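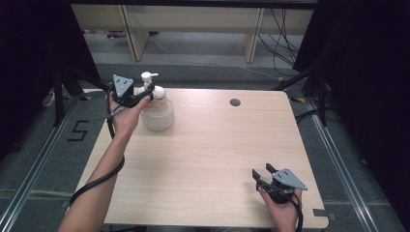

Declan Bramwell asked whether a pump bottle should stay on the table while you clean it or go on the cart. Leave it on the cart. A bottle that sits on the surface leaves a ring, and you end up wiping the same spot twice.

Surface Care, Session 4: Tabletops and Pump Bottles
Horrocks Evening Courses
Instructor: Lorraine Wragg

Continued from Session 3. Bring your dilution sheet, as we will use it again in the second half.

1. Before you start

Clear the top completely. Small things go in a tray, larger things on a chair or the floor beside you. Check the rim of any cable hole, where dust packs in and turns to paste when it gets wet. Go over it with a dry brush first.

Look at the corners. Rounded corners are easier to wipe than square ones, but people tend to cut across them and miss the last inch. Follow the curve with the cloth folded over the edge so that you get the top and the side in one pass.

If something is clamped to the table, clean up to it and stop. Do not loosen it. Write it on the room sheet.

2. The pump bottle

Most of the complaints we get about sticky tables come down to too much product. Count full strokes and write them down. For the cleaner we use in class (Vament, diluted) the working amount is one stroke on a cloth folded in four. Two strokes is the limit for a long table.

Hold the bottle by the neck or shoulder to move it. Never lift it by the nozzle. The collar works loose and the bottle drops.

Press straight down with the other hand steadying the body. Pressing at an angle bends the stem, and after that the pump sticks halfway.

Turn the nozzle so it faces the cloth before you press. Pump onto the cloth, never onto the wood.

A frosted or clear body lets you check the level. Refill at one quarter. Do not top up over old product. Empty the bottle, rinse it, let it drain, then fill.

Keep the label facing out and readable. Any bottle with no readable label comes out of use that day and goes to Dean Dobson.

3. Wiping

Wipe with the grain, from the far edge toward you. Overlap each pass by half the width of the cloth. Refold to a clean face after every second pass. Dry with a second cloth in the same direction, within 40 seconds. Cleaner left standing on wood gets into the joints and raises the grain.

4. Checking your work

Get low and look across the top toward the light. A bright reflection shows smears that you cannot see from straight above. It can also hide them if it is very strong, so move your head to the left and right until the bright part has passed over the whole surface. Then check the duller areas at the sides, which are often skipped.

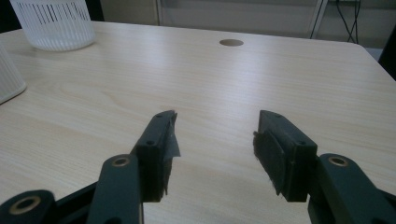 Figure 2. Light wood-grain tabletop with a bright band of reflection across the middle.

Common marks and what to do:

Rings: one more pass with a damp cloth, then dry. If the ring is still there, report it.
Streaks along the grain: too much product. Wipe with plain water and dry.
Streaks across the grain: wrong direction. Repeat the pass.
Lint: the cloth is worn out. Throw it away after 20 washes.
Tape residue: do not scrape. Warm damp cloth for one minute, then rub with your thumb through the cloth.

5. Practice

Work in pairs, one cleaning and one checking, then swap. Urho Nurmi will be in Room 252 for anyone who missed Session 3.

Fill in the log on page 26 of the course book: strokes used, number of passes, marks found, marks left. Hand it in to Lorraine before you go.

Reading for next time: the Skoltovora chapter on oiled and waxed finishes. Skip the part on stone.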